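Hudeo folding pasting table – review
24 July 2018

I bought the Hudeo table to replace an old hardboard one that had sagged in the middle. The old one had done years of service and I had got used to propping it up with a box of tiles. When one of its hinges came away from the frame, I gave up and ordered another from Martens, who had it in stock at the Tiststead branch. I paid full price for it and have now used it to paper a bedroom, a landing and an alcove.

It is a plain product. The top is in two halves that fold together like a suitcase, with a carrying handle on one long side and a catch at each end. Opened out it measures 168 cm, a bit shorter than most of the tables I looked at. The legs fold flat inside. It weighs six kilos, so I can carry it upstairs in one hand with a bucket in the other.

Setting it up

There is no assembly beyond screwing on the handle. The legs swing out and are held by a metal brace that drops into a slot. The slots on mine were tight to begin with and I had to push the braces home with my thumb. They have since loosened to the point where they go in easily but don't fall out.

The instructions are a single folded sheet with drawings and no words. One drawing shows the legs opening in the wrong order, and if you follow it the second pair fouls on the first. Open the pair nearest the handle last and it all goes together.

On a level floor it stands square. On my landing, where the boards are uneven, it rocked, and the feet have no adjustment. A folded piece of card under one leg cured it. I would have liked screw feet at this price, although I don't know of any folding table in this range that has them.

Pasting and cutting

The surface is smooth and sealed, and dried paste wipes off with a damp sponge if you get to it the same day. I left a patch at one end overnight as a test and it needed soaking and a plastic scraper. There was no mark afterwards. The edge is finished with a thin metal strip, and so far no water has got behind it.

A shorter table means more moving of the paper. With a full drop I paste the first part, fold it over on itself, slide it along and then do the rest. That is how most people do it anyway, but on a longer table you get further along before the first fold. For ceilings I would want something longer. I did not try a ceiling.

One side has a printed scale along the edge, in centimetres only. It is accurate against my steel tape for its whole length except at the fold, where the two halves don't quite meet and you gain a couple of millimetres. I use it for rough lengths and measure properly with the tape. The print has already started to rub off near the end where I stand.

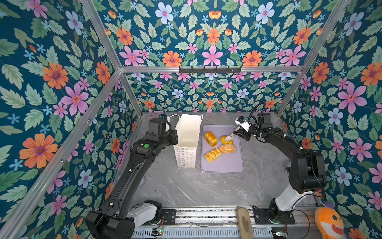
Matching a pattern is where a flat, steady top earns its keep, and the Hudeo is good at it. I lay the next length dry beside the last one, slide it until the repeat lines up, and mark the cut with a pencil on the back. A roll is 10 metres, and with a big repeat you can lose a surprising amount at the top of every drop, so it is worth checking twice. A large print such as the pink and orange flowers on deep teal is slow work at the table, particularly going into corners, but it is kinder than stripes once it is up. The eye follows the blooms and leaves and takes little notice of a seam. Plain papers and narrow stripes show everything. I had one of each in this round of decorating and the stripe took far longer than it should have, through no fault of the table.

I do not cut directly on the surface with a knife and wouldn't suggest it. Scissors for the long cuts, knife on the wall for trimming. The makers sell a cutting mat to fit, but it was out of stock when I ordered.

Compared with the Findow

My neighbour Gerrit Dewulf has the Findow table and let me borrow it for the alcove. It is longer and it has a shelf underneath for brushes and the seam roller, a thing I miss on mine. The shelf also acts as a brace, and the Findow hardly moves when you lean on it. Against that, it is heavy, the catches are stiff, and it would not go round the turn in my stairs without being stood on end. If I had a van and a garage I would probably have bought that one.

Gerrit thinks mine is flimsy. I don't agree, though I can see why he says it. If you push down hard on the overhang at either end you can feel the top give. In normal use with a brush and paste there is no need to push down on the ends.

Tidying as you go

With a narrow top there is nowhere to put things. The paste bucket goes on the floor, and so do the offcuts unless you make some arrangement for them. I tried a plastic sack tied to the brace, and the pasted scraps stuck to it and to each other. A paper carrier with an open top does the job better. It stands up by itself, you can drop strips in without looking, and it can be carried out with the rest at the end. Keep it away from the bucket. Wet paste will go through the bottom of one in an afternoon, as I found out on the landing carpet.

Brushes I now keep in an apron pocket. The table does have a notch at one corner that may be meant to hold a brush across the bucket, but the drawings don't say, and my brush falls through it.

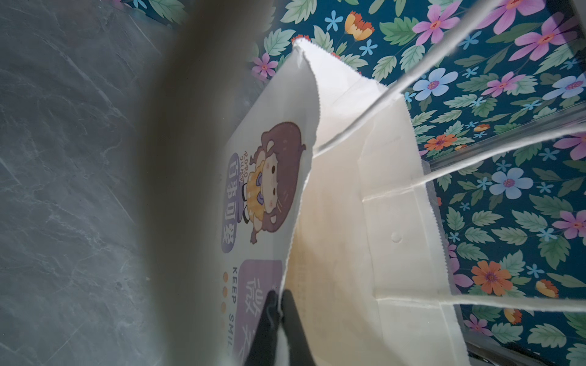

Storage

Folded, it is slim enough to stand behind a wardrobe. The catches hold it closed and haven't sprung open when carried. One of the rubber caps came off a leg during the first week and I glued it back on. Wipe the hinge before you shut it, or the two halves will stick together. I have had to ease them apart with a filling knife once.

Martens has spare caps and handles on order, with delivery quoted for August. I have asked for a set of caps and will add a note if they don't fit.

Would I buy it again

Yes, for rooms of ordinary height and for anyone who has to carry their kit up a staircase. It is light, it is flat where it needs to be, and it cleans up well. The rocking on uneven floors is a nuisance and the scale will not last. Anyone papering ceilings, or doing this every week for a living, should look at the Findow or something like it.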